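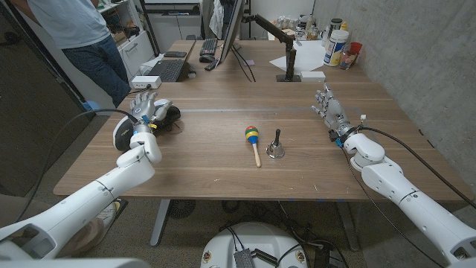 How to Teach a Whole Novel in Six Weeks Without Losing the Back Row

The novel I use is Plokholm, which runs 308 pages and has a map in the front that matches almost none of the events. My ninth graders get it every October. The steps below work for any long book you've been handed by a department that already bought the class set.

Before you start

Read the book again. I know you read it in the summer. You remember the ending and one good scene with a boat. Your students will ask about page 146.

You'll also need a calendar, sticky notes and a box of spare copies. Four or five books go missing in the first week and come back in spring, swollen.

Step 1. Cut the book into chunks that end badly

Ignore the chapter breaks if they're tidy. Stop each reading assignment just before something gets settled. In Plokholm the first chunk ends when Nel opens her brother's letter, and we don't get to read it. There will be groaning. A few kids will read ahead out of spite, and you should let them.

Aim for 3 chunks a week, none longer than twenty pages. If a chunk has a long passage about weather, read that part aloud in class. They won't read it at home. I didn't either, the first time.

Step 2. Skip the author biography

Save it for week four. On day one, read the first two pages out loud, in your normal voice, and then ask what they'd want to know next. Write the questions on a big sheet and leave it up. Cross them off as the book answers them. Some never get answered, and those make decent essay topics later.

Step 3. Give everyone one character to follow

Each student picks a character and keeps a single running page on them: what they want, what they say, and where those two disagree. Half the class will pick Nel. Put a cap on her. Akeo is quieter and turns out the best essays, mostly from students who got stuck with him.

Step 4. Quiz lightly, and not on eye color

Five minutes, two questions, open notes. One question should be impossible to miss if you did the reading, and the other should be something two people could argue over. "Should Akeo have sold the Gasero house?" has eaten an entire period of mine more than once. Leave room for that.

Do not ask what color the door was. It's green. It means nothing. The study guide disagrees with me and spends a page on it.

Step 5. Plan for the slump

Around week three everyone gets tired of the book, including you. Use one class to let them complain in writing, with page numbers. A complaint with page numbers is a literary analysis, but I'd keep that to yourself until it's graded.

Step 6. Write the essay in class

Two periods for drafting, one for fixing. Hand back the running pages from Step 3 and take the topics off the big sheet. Keep the prompt to one sentence.

If you run short on time

Drop the second quiz each week. Keep the complaining day. Summarize the harbor chapters yourself, with hand gestures.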